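Free channels keep going back to the guide, any fix?

Posted by Triltetbridge, Feb 11, 2023

I finally dropped cable and I am loving the free live channels on my streaming box! There's a 24-hour old westerns channel I'd happily watch until March. One problem though. Every time an ad break ends, the app throws me back to the channel guide and I have to find my movie again. On-demand stuff plays fine. My internet plan is 100 Mbps and the box is in the same room as the router. Anyone else?

sernville_popcorn

Yes, I had this! Go into the app settings, clear the cache, then sign out and back in. Mine had been holding on to an old guide with 900 channels in it, half of them gone. Now I get through a whole double feature without touching the remote, so good!
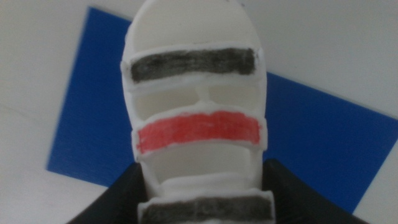
If that doesn't do it, delete the app and install it fresh. You'll lose your favorites list (I had 40 saved, ouch) but it only took me one evening to build it back up, and I found a great silent comedy channel along the way.

Aliyu

same here, restart fixed it for a day

zenen

Check for a system update on the box too, separate from the app update. I was 9 versions behind and live TV is so much smoother now!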